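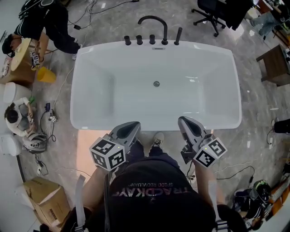
Freestanding tub: questions from our guests and customers

We receive many of the same questions about the white rectangular tub with the black faucet, so I collected the answers on one page. If your question is missing, please write to me at the Lesov showroom and I will add it.

Why is the faucet on the far rim and not on the near one?

With the faucet on the far rim, the near end stays free for your back. You can lean there and you do not have a spout behind the neck. The drain is near the middle for the same reason.

Which knob is which?

There are three short black knobs to the left of the spout. The first from the left is hot water, the second is cold water, and the third, next to the spout, sends the water to the spout or to the hand shower. The hand shower is the taller black piece on the right side of the spout. Lift it straight up and the hose follows. Please do not pull it sideways.

How do I put the hand shower back?

Let the hose slide down by its own weight, then lower the wand into its holder. If it stops halfway, pull it up a little and try again. Forcing it can bend the hose under the rim.

How full can I fill it?

Up to the small rectangular slot on the inner wall, under the knobs. This is the overflow. It can take a normal flow of water but it is slower than the faucet when both knobs are fully open, so please stay in the bathroom while the tub is filling.

How do I clean the white surface?

Use a soft cloth, warm water and a few drops of dish soap. Start at the rim, go down the sloping sides and finish at the drain. Rinse with the hand shower. Do not use scouring powder, steel wool or anything with bleach. For a dull line at water level, leave a cloth with diluted vinegar on it for 10 minutes and rinse well.

And the black fittings?

Here you must be more careful. Vinegar and limescale sprays can leave pale spots on matte black, and these spots do not go away. Wipe the spout and knobs with a damp cloth, then with a dry one. In Vornport the water is very hard, and customers there tell me they dry the fittings after each bath.

The water goes down slowly. What can I do?

Most often it is hair. Take out the drain cover, remove what you find and run hot water for 2 minutes. If it does not help, call us before you use any chemical product.

Does the tub need a special floor?

It stands well on tile. The floor should be level and able to carry the weight, which is about 700 pounds with water and one person. In an older building, ask a builder first.

How much space should I leave behind it?

At least 4 inches, so that a mop can pass. More is better if you have it.

Is a bath mat necessary?

I recommend one. Tile with a marble pattern is slippery for bare feet. Hang the mat to dry after the bath.

Can I order spare knobs?

Yes. Send a photo of the knob and the name on your invoice. Knobs come from our store in Zoltport, and the hose must be ordered separately from Alexiou.

Drahomíra Murín
Customer questions, Lesov
Page last checked in October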